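**May, bench book, oat milk (again)**

Started before eight so the cold room would be quiet. It wasn't, Reginald was already in there moving the cabbages, but he left me the good shelf.

Where we'd got to: the last batch poured like wallpaper paste and tasted like the inside of a cereal packet. Kanako called it "filling". She is the kindest person in the building and I have written it down as a fail.

Plan for today was to change the blending and leave everything else alone, which I have now promised in this book several times and never managed.

**Batch A, short blend**

Dağdelen jumbo oats, rinsed in the sieve until I got bored. Cold water from the fridge jug, pinch of salt, no dates. Into the Vidow blender on the low setting, stopped as soon as the oats looked broken up. Straight through the nut bag with no squeezing.

The no squeezing is the hard part. You stand there watching perfectly good liquid sit in the bag and every instinct you have says wring it like a dishcloth. I wrung the last batch like a dishcloth. See above, wallpaper paste.

Result: thin, pale, pleasant. Slightly sweet at the end. No strings when poured off the spoon. Held up in cold coffee. In hot coffee it went to bits almost at once and left a sort of beige weather system in the mug. Drank it anyway.

**Batch B, soaked**

Same oats, soaked overnight in the cold room, drained, rinsed, then blended as for A. Ataberk swears by soaking. His grandmother soaked everything, apparently, and lived for ever.

Result: slimy. I don't want to be unfair to anyone's grandmother, so I rinsed a second lot much harder and tried again. Slightly less slimy. Flavour is rounder than A and there's a nice biscuity smell, but the texture is what you'd get if you milked a snail. Ataberk tasted it, went quiet, and said that she was mostly soaking chickpeas.

**Batch C, warm, with the enzyme**

This is the one I was looking forward to, so naturally it's the one that gave trouble. The idea is that amylase chews up the starch before it can thicken, and you get sweetness out of it for free. Kenta has been on at me to try it since he read the back of a carton.

Blend as for A, tip into the big 3000 ml jar, add the enzyme, keep it warm and stir now and then. Once it tastes sweet, bring it up hot in the pan to stop the enzyme working, cool it fast, strain.
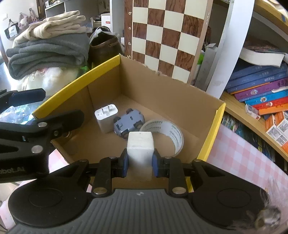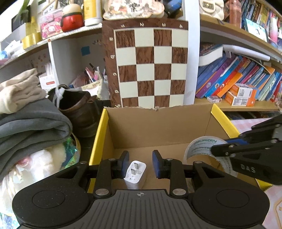 Keeping the jar warm was where the morning went. The sachet says warm and steady, and our kitchen does neither. I had meant to use the Wavimik heat mat, which is sold for proving dough and has been in the cupboard under the sink waiting for its moment. Its moment didn't come. The mat has a plug-in adapter of the same sort as the white one in the second photo, two flat prongs, and every socket along our bench wants three fat ones. The travel converter is in Diệp Từ's suitcase, and Diệp Từ's suitcase is with Diệp Từ. So C spent its formative hours in the washing-up bowl, in hot water from the tap, wearing a tea towel. I topped up the bowl whenever I remembered, and stuck the jam thermometer in whenever I felt guilty.

The readings wandered about a good deal. I've pencilled them on the jar lid and will copy them in here if the lid survives the dishwasher.

Result, to my great annoyance: best of the lot. Sweet without anything added, pours cleanly, no slime. It does taste faintly cooked, like the milk left at the bottom of a porridge bowl. I like that. Reginald does not, but Reginald takes his coffee black and was only tasting to be sociable.

Split in hot coffee, though less than A. A splash of rapeseed oil blended in at the end helped the look of it and did nothing for the splitting. Next time a tiny pinch of bicarb, added before the oil goes in. Kanako says the coffee is too sharp for it and we should try her darker beans first. She may be right. She may also want rid of the beans.

**Keeping**

A and C bottled while cold and put on the good shelf. B went down the sink with full honours.

- A had separated by lunch, and came back with a shake.
- C separated more slowly. Pale layer on top, a fine sandy layer underneath that doesn't quite mix back in. Try straining through the finer bag, the one with the blue drawstring, if anyone knows where it's gone.
- Labels came off both in the condensation. Use the pencil and masking tape like we used to, and never mind how it looks.

Old note from the front of this book says 18 hours in the fridge before tasting for off flavours. I'll do that tomorrow with a clean mouth and no breakfast, and I'd be glad if people left the bottles alone until then. "Just a drop in my tea" has ruined more of these trials than bad oats ever did.

**Pulp**

We still have no use for it that anyone believes in. Kenta made 2 trays of crackers from the A pulp with sesame and too much cumin. The thin ones at the edges were very good and the ones in the middle could be used for roofing. Spread thinner, lower oven, longer, and turn the tray. C pulp is stickier and sweeter and browned before it had dried, so keep that for flapjacks. Reginald has asked for the rest for his compost and may have it.

**Blender**

The Vidow smelled hot on the last run. It has always had a smell, this was a new one. Let it rest between batches. The Restirton has a bigger jug and I'd rather use that for the coffee trial, but its lid seal is perished and it throws oat milk at the ceiling, as anyone who looks up can see. Seal needs ordering. I have said so before, on the page with the beetroot on it.

**Next**

Repeat C with steady heat, nothing else changed. I mean it this time. Message Diệp Từ about the converter. Bicarb after that, as a separate run. Find the blue drawstring bag. Buy more oats, the tin is down to dust, and get a second packet of the enzyme before Kenta starts putting it in things.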